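Forum > Workspaces & Small Offices > Lighting, noise, layout
Thread: High ceiling, hard floor, can't hear myself think

gorel_st
Need ideas fast, we have to decide on stuff before December. We took over a unit on Gorel Street, 3,433 sq ft, mostly one big room. Pale gray floor, high white ceiling with the ducts and pipes left showing, fluorescent lights up there, AC unit hanging from the ceiling. Looks great when you walk in. Sounds awful. Two people chatting by the shelving at the back and I get every word at my desk.
Landlord says no drop ceiling. No carpet either, chairs and carts roll around all day. Budget is small. Curtains? Panels? Something hung off the ducts?? Also the light is kind of flat and cold, but that's problem number 2. 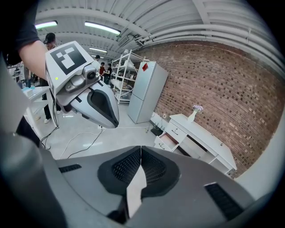

Dunmore_Dave
Do NOT hang anything off the ducts. Not foam, not plants, nothing. They're held up to carry their own weight and thats it. Go to the ceiling structure, and ask the landlord first.

gorel_st
ok ok. Ducts are off the list.

clillby
Baffles. Hang them vertical in rows, up near the lights but not under them or you get stripes of shadow on everyone's work. We did ours from the Gallham people, 237 dollars a bundle. Made a real difference to phone calls. Less so to general noise.

pinetop44
Disagree w/ starting at the ceiling. Start with the shelving. If it's open shelving, fill it up – boxes, binders, fabric bins, whatever. Then turn one unit sideways so it sits between the talkers and the desks. Costs zero. Do that for 2 weeks and then spend money.

clillby
Shelving sideways in a room that high does nothing, sound goes right over.

pinetop44
Some of it goes over. Some isn't nothing. And he said small budget.

Dunmore_Dave
Whatever you turn sideways, fix it to the floor or put the heavy stuff at the bottom. Freestanding shelves plus rolling carts, no thanks.

Aarne Savolainen
What about the walls? You only mention floor and ceiling. Bare painted wall is the easy place for panels, at ear height when people are sitting down.

gorel_st
Walls are the other headache. The side where I sit is brick, red-brown with some almost black ones mixed in. And it curves! So flat panels would stick out at the ends. Plus I like the brick and don't want to cover it. Desk is a white one with a flat top, open section on one side, and a drawer with a lock.

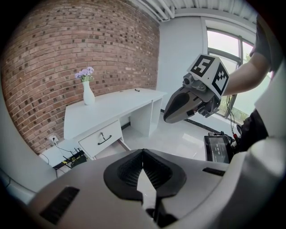

I leave the key in the lock, yes I know. Drawer is only pens and tape. Anyway the desk has a straight back edge and the wall doesn't, so there's a wedge shaped gap behind and everything rolls into it. Was thinking foam strip along the back edge? or pull the whole thing out and face the room?

Aarne Savolainen
Pull it out and face the room. You'll hear people no matter what, but it bugs you less when you can see who it is. Leave the brick alone, rough brick is kinder than smooth drywall anyway.

Dunmore_Dave
Slightly kinder. Don't oversell it. And take the key out, somebody's hip is going to catch it and snap it off. Seen it.

pinetop44
Pipe insulation for the gap. The split foam kind, push it in behind the desk, trim with scissors. Gray won't show much.

clillby
For the cold light, check whether you can swap to warmer tubes before you buy lamps. Some fixtures take them, some won't.

gorel_st
Good stuff, thanks. Plan is: shelves sideways and weighted, desk out from the wall, ask landlord about baffles and tubes in the same email. Key is out of the drawer, Dave. Will post back on the echo once the shelves are moved, prob end of the month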